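November, bench notes, table setting props

Start 9:40. Continuing the breakfast set for Sison. Props out of storage box 7: plates, basket, fruit, bread. Trinidad Lagman had already wiped both tables with the mild cleaner, no residue under a raking light.

Bread: the glazed rolls again. The plain ones from the last batch went flat in color under the overheads and shed crumbs whenever they were shifted. The glazed crust holds together better. I want to keep the ridges readable, so no stacking. Two to a plate is the limit on this size; a third has nowhere to sit except on top.

Plate: tried the white Flandik first. Against the white tabletop the rim disappears at low exposure and the edge has to be guessed. Changed to the round reddish one. Rim now separates cleanly and the crust still reads as a different color from the plate. Keep this one as default for bread.

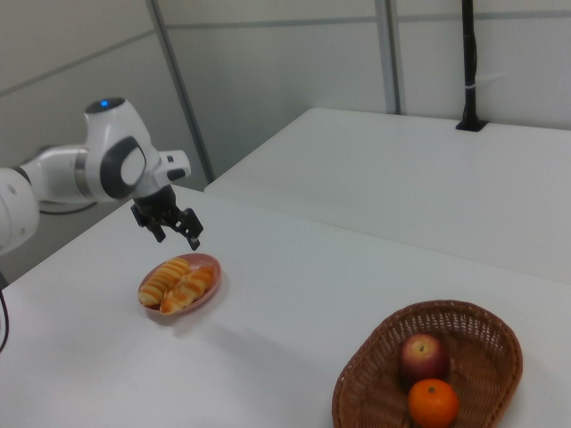 Layout B. Two rolls on the round plate, apple and mandarin in the wicker basket.

Basket: oval, front right corner of the table. The open lattice is fine for whole fruit but not for anything small — the Wollow walnuts went through it last month and I was picking them up for a while. Apple toward the back, mandarin in front. The reverse order hides the mandarin almost completely from the low side.

Lighting: overheads only, side lamp off. Shadow from the plate is soft and falls to the lower right, acceptable. With the side lamp on, the glaze gives a hard highlight along the ridges and the pale creases wash out. Meter at the plate read 212 with the lamp off. Did not log the lamp-on value, should have.

Storage: rolls go back in the lidded tin at the end of each session, fruit on the shelf by the door. Saturnino Mateos asks that the basket not be stored with fruit in it after what happened to the Brondel one (stained base, had to be thrown out).

To do:
Replace felt pads under the second table.
Matte cloth, neutral gray, to try under the plate.
Repeat layout B with the basket moved to the left.

Stopped 12:15.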